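Housekeeping Skills, Unit 3: Folding, Stacking and Putting Away
Course handout, Wenau Center for Home and Lodging Work
Instructor: Modupe Mohammed

Bring this handout to the Friday session. We start in the laundry room and finish upstairs, so wear shoes you can climb stairs in.

What this unit covers

Unit 2 ended with the clothes out of the dryer or off the line. Unit 3 picks up from there and goes as far as the closed drawer. Ironing is in Unit 4. Bed making was in Unit 1 and will not be repeated, but you are expected to leave any bed you work on the way Unit 1 taught you.

You will be marked on three things: whether the folds are the same size, whether the stacks stand up without help, and whether the surface you worked on is clear at the end. Speed is not marked in this unit. A few people in the last group rushed and had to refold most of their shirts.

Where to fold

A table at hip height is the best place. Most homes do not have one free, and a lot of the houses you will work in around Bukgate have small bedrooms with the bed taking up most of the floor. The bed is then the folding table. Make it first. Pull the quilt flat, push the pillows up to the headboard and leave them there. Do not fold on bare sheets.

Open the curtains before you start. Black, navy and dark gray are hard to tell apart under a lamp, and you will end up with single socks in the wrong piles.

Sorting before folding

Sort by person, then by where the item goes (drawer, shelf, hanger). Do not sort by color unless the client asks. Some do. If there is a written list from the client, follow the list even when it disagrees with this handout.

Towels are kept apart from clothes from the start. They go to a different room, and a towel in the middle of a clothes stack makes it lean.

The basic folds

T-shirt. Lay it face down. Bring one side in to the middle of the shoulder, sleeve folded back on itself. Repeat on the other side. Fold the bottom up to the collar in two moves. The collar should be on top and centered when you turn it over.

Sweater. Same as the T-shirt, but fold the body once only if the knit is thick. Never hang a heavy sweater.

Pants. One leg over the other, seat tucked in so the edge is straight, then in thirds from the hem.

Hand towel. Long sides in by thirds, then in half. Folded edge faces out on the shelf.

Sheets are on the separate page handed out in Unit 1. If you lost it, ask Tanko Etim at the desk for another copy.

Building a stack

Heavy items go on the bottom, thin ones on top. Put the folded edge of each piece on the same side. Press down with the flat of your hand every few items to let the air out. If a sleeve works loose, take the piece out and fold it again. Tucking it in from the side never holds.

Two short stacks are better than one tall one, above all on a mattress, where the surface gives whenever somebody leans on it. Start the second stack before the first begins to tip. Leave a gap between them wide enough for your hands.
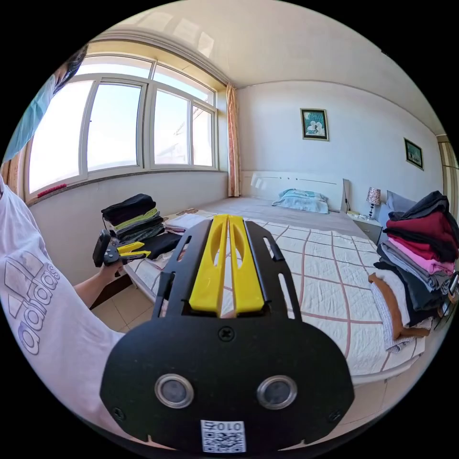
Dela Wumbei wrote on the feedback sheet that on a soft mattress even the short stacks slid when she reached across, and asked whether a board could be put down first. Yes, a board is fine. A large tray also works. Put a clean cloth under it so it does not mark the quilt, and take it away when you finish.

Carrying and putting away

Carry one stack at a time, one hand under and one on top. Open the drawer before you pick up the stack. Fill drawers from the back. Do not force a full drawer; leave what will not fit in a neat pile and tell the client where it is.

Nightstands are not storage. Leave lamps, glasses, books and medicine where you found them, and do not rest clothes on a lamp or against a shade.

Small things found in pockets go in the dish by the door, or wherever the client has said. Write them down on the visit sheet.

Before you leave the room

Check the floor on both sides of the bed.
Smooth the quilt again where the stacks stood.
Put the pillows straight.
Ask about the curtains. Some clients want them closed.

Practice for next time

Fold 30 pieces at home, any mix, and note which ones you had to do over. Bring the note, not the clothes. Work in pairs if you like. Bello Eze and Yakubu Chukwu have the key to room 226 for anyone who wants to practice there before class.

The make-up session for those who missed Unit 2 is in June, at the Prastetcombe building. Sign up at the desk.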